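Progress report to Gevbridge, May
Kitchen-table arms, Soomro shared workshop
Prepared by Arsen Palamarchuk

The simulated table is finished and both arms load with their hands open over it. Ehsan Dhanial rebuilt the wrist joints after the first model drifted. We have logged 300 runs so far, 47 of them with the croissant and the frying pan. 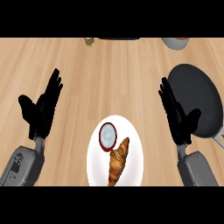 Spending stands at $1,523, mostly motors and bearings for the real forearms. The left one is almost assembled. We still need 2 motor drivers from Stelden before bench tests can start.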